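Mita dish brush with replaceable head

Item 838
In stock, sent within two working days

The Mita is a dish brush for daily washing by hand. It has a long handle of oiled beech and a round head with stiff plant fiber bristles. When the bristles are worn, you take off the head and click on a new one. The handle stays with you for years.

We started to sell this brush in October, after Tineke Verhoeven from our shop had used one at home through the whole summer. Before that we had only the Skamier, a good brush but with a fixed head, and customers kept asking us for something they do not have to throw away complete.

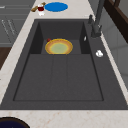
The bristles are cut a little shorter in the middle than on the outside. In this way the brush follows the inside of a bowl and also reaches the corner where the wall of a pot meets the bottom. For dried egg or oatmeal, let the dish stand in warm water for some minutes first. The brush is stiff, but it is not a scraper.

Measurements and material

Length with head: 24.5 cm
Handle: beech, treated with linseed oil
Bristles: tampico fiber
Ring and clip: stainless steel
Color: natural wood only

Is it safe for my dishes?

Glass, stoneware, enamel and steel are all fine. On non-stick pans please use the soft head (sold separately). We also do not advise the stiff head for plates with painted gold decoration - the gold layer is thin and can lose its shine.

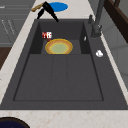
Plate with a golden-orange rim in a dark gray sink.

Care

Rinse the brush in clean water after use and shake it well. Hang it by the cord, or lay it down on its side. Do not leave it standing in a cup with the bristles down, the wood will draw in water and can split. The brush cannot go in the dishwasher.

Every few weeks you can rub the handle with some drops of oil. Linseed or walnut oil is good, olive oil stays sticky. A new head has a light smell of hay, this disappears after the first washes.

Small drops of oil or soap left on a stone countertop can make a mark, so wipe the place where you keep the brush.

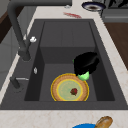

Dark gray sink and gooseneck faucet with a pale cream countertop.

What our customers write

"The head comes off easily but never during washing. I was afraid of this because my old one always fell in the water." - Marion Kerr

"Good brush, handle is a bit thick for my hand. My husband likes it more than me." - Maya Issa

Spare heads

Stiff head, one piece
Stiff head, box of 20
Soft head, one piece

Heads of the Skamier do not exist separately and the Mita heads do not fit on brushes from other makers.

Returns

You can return an unused brush within 14 days. Please put the order number in the package. Questions about larger orders for restaurants or schools go to Abdelilah Bouzid, by the contact form.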